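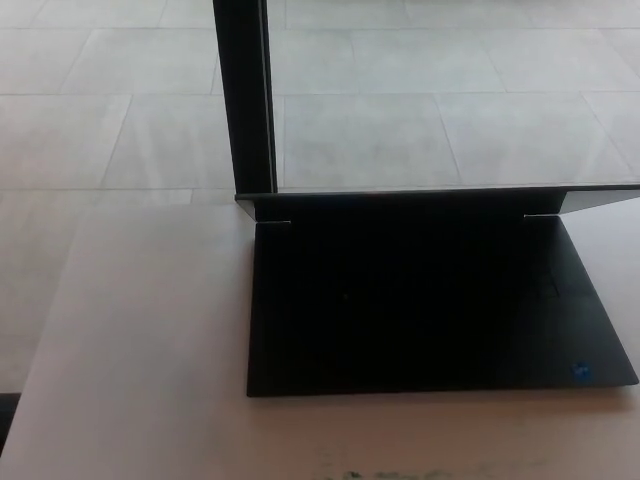
Careers > Current Openings > Records and Member Services

Records Coordinator, Lisska Mutual Water Association

Lisska Mutual Water Association invites applications for the position of Records Coordinator. The Association is a member-owned utility supplying drinking water to 1,632 households and farms in the Lisska valley and the settlements along Fagerlund Road. The position is full time, based at the Fagerlund Road office, and reports to the Office Manager, Marilou Dela Peña.

The Records Coordinator maintains the membership register, the easement files and the service connection cards, and answers written requests for copies of these records from members, title companies and the county. The person appointed will also take over the transfer of the older connection cards to the Association's records database, a project begun by Princess Enriquez before her move to the billing department. The cards for the upper valley have been entered. Those for Fagerlund Road and the Panaslow tract have not, and a number of the Panaslow cards refer to lot numbers that were changed when the tract was resurveyed.

Duties

Record transfers of membership when property is sold, and issue new certificates.
File and index easements, well agreements and right-of-way documents.
Enter connection cards into the database and check each entry against the plat maps.
Prepare the mailing list and ballots for the annual meeting of members, held each December.
Attend the monthly meeting of the Board of Directors and take the minutes. Meetings are held in the evening and usually last around 2 hours. Time spent at meetings is paid.
Cover the front counter during lunch and when the receptionist is absent.

The coordinator does not read meters or handle shutoff notices. Field questions are referred to Jericho Padilla, Field Supervisor, who should be consulted before any change is made to a recorded valve or meter location.

Qualifications

Applicants must hold a high school diploma or its equivalent and have at least two years of office experience in which filing or records work was a main duty. Accurate typing and a working knowledge of spreadsheets are required. Applicants should be able to read a legal description of land or be willing to learn; training will be given by the Office Manager during the first months of employment. Experience with a utility, title company, county recorder or surveyor's office is desirable. A valid driver's license is required for occasional trips to the recorder's office. File boxes must be lifted and carried up one flight of stairs.

Spoken Spanish or Tagalog is helpful at the counter but will not be used as a condition of hire.

Terms of Employment

Office hours are 8:00 a.m. to 4:30 p.m. with a half-hour lunch. The appointment is subject to a six-month probationary period, after which the employee becomes eligible for the Association's retirement plan. Health coverage begins on the first day of the month following the date of hire. Vacation and sick leave are earned from the start of employment. The starting wage will be set according to experience and will be stated in the written offer.

How to Apply

Applicants should submit a completed application form, a letter describing their records experience and the names of two persons who have supervised their work. Forms may be picked up at the front counter, 82 Fagerlund Road, or will be mailed on request. Applications must be received at the office by the close of business on September 12, 2005. Applications sent by fax will not be accepted.

Selected applicants will be asked to come in for an interview with the Office Manager and Jomar Soriano, Secretary of the Board, and to complete a short filing and typing exercise. All applicants will be notified by mail of the outcome.

Members of the Association and their relatives may apply. Relatives of a sitting director must state the relationship in their letter.

Questions about the position may be directed to Arnel Macaraeg, Personnel Clerk, at the Fagerlund Road office during business hours. Lisska Mutual Water Association is an equal opportunity employer.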